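Teaching a Kitchen Robot by Hand: Tips From a Doubter

Posted June 10, 2020 in Kitchen & Workshop Tips

The Inent brochure says you show the robot a chore once and it "just picks it up." I have been at it since March and I would like to meet whoever wrote that. Still, if you are going to try it, a few habits will save you some swearing.

Practice in the simulator first. Dropped lemons cost nothing there. Boris Dervishi at Skultari told me he skipped this step and lost 3 plates the first evening. Don't take a good run on screen as a promise, though. Fruit in a simulator has manners that fruit from the grocery store does not.

Pick one small job and stick with it. Lifting a lemon off a plate is a job. "Clear the counter" is a dozen jobs wearing a coat, and the sales people love to demo it. 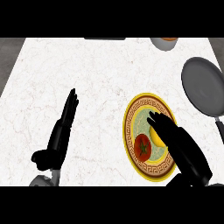

Go slower than feels natural. When you steer by remote control there is a short lag between your hand and the robot's, and beginners chase it. Stop above the thing you want, let the fingers catch up, then close them. If you overshoot, throw the whole run out. A saved fumble is a lesson in fumbling.

Park the hand you aren't using. Mine used to drift whenever I scratched my nose, and all of that went into the recording.

Move things between runs. I did 22 runs with the plate on the same spot and was very pleased with myself until Teodora Georgiou slid it over a few inches. The robot went straight for the old spot. Turn the plate, swap the fruit around, put the pan on the other side.

Get a second person to do some of the runs. Zdenka is left-handed and hers look nothing like mine, so now I mix them in.

Quit after 10 good ones. Your wrists get lazy and it shows.

As for the paid add-on from Nikolovski, with its library of 1,600 ready-made kitchen motions, I tried the free part and saw no difference on my own counter. Maybe yours will be luckier. I'd keep the money until they let you test the rest of it.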